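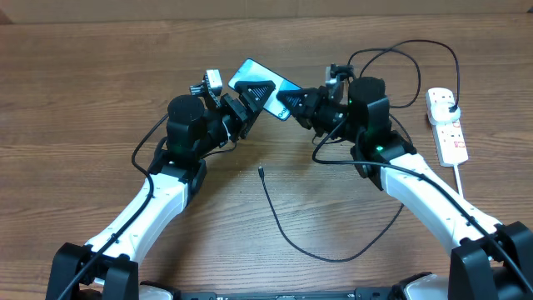
Gritisstead, October

Home | Forums | Benchtop Automation | Buying & Budgeting | Search | Log in

Two arms or one? Trying to plan a budget

tinbench_mo
Okay, I need people to talk me into or out of something. We do phone repair and refurb out of a small shop, and I've been working on a pair of arms for handling - pick up a phone, pass it across, plug in the charge cable, set it down. The photo up top is the handoff part, one phone between both grippers.

I have 2000 left to spend before the end of the year, and I can't decide between a second pair for the other bench or better grippers and proper cabling for this one. What would you do?

Relu Tănase
Cabling first, no question. You've got black cable running down both arms and a plug lying loose right under where the grippers meet. One day a finger is going to catch that and you'll be pricing a wrist joint instead. Sleeves, clips and a bracket for the power strip are cheap next to everything else on your list.

gasket77
Disagree a little. The plug on the table is the one he wants to pick up, isn't it? Tie everything down and there's nothing left to practice on. I'd put the money into fingers. Those triangular ones with the ridges are fine for boxes, but I wouldn't want them on customer glass all day. I bought soft pads from Stasiv last spring and went through 3 sets before I found a thickness I liked, so budget for getting it wrong!

tinbench_mo
Yep, that's the charge cable. The arm cables are a fair point though, Relu. Adding sleeves to the list.

Does anybody have a feel for spares? Zustari quoted me 11 weeks on a replacement motor and I nearly fell off my stool.

nell_on_nights
11 weeks is normal for them, sorry. I keep one spare motor on the shelf and call it part of the purchase price. If you can't afford the arm plus a spare, you can't afford the arm (my boss hates when I say this).

Also, why two arms at all? With a decent fixture to hold the phone, a single arm can do the plugging in. Biltholm sells a little clamp that would cover it. You could split the pair you have across both benches and keep most of your money.

gasket77
A fixture is great until every phone that comes in is a different size and has a camera bump in a different spot. Two arms can hold it any way they want. I went down the clamp road and ended up with a drawer full of clamps.

nell_on_nights
So 10 clamps in a drawer is still less than an arm, lol. But sure, if the mix is that bad I see it.

Relu Tănase
I'm with Nell on the spare and with gasket on keeping the pair. Spare motor, sleeves, pads, in that order. Leave the second bench for next year.

tinbench_mo
Our mix is terrible, so the pair stays. I'll call Zustari on Tuesday and see what they want for one motor if I'm not in a hurry. Still kind of want that second bench though.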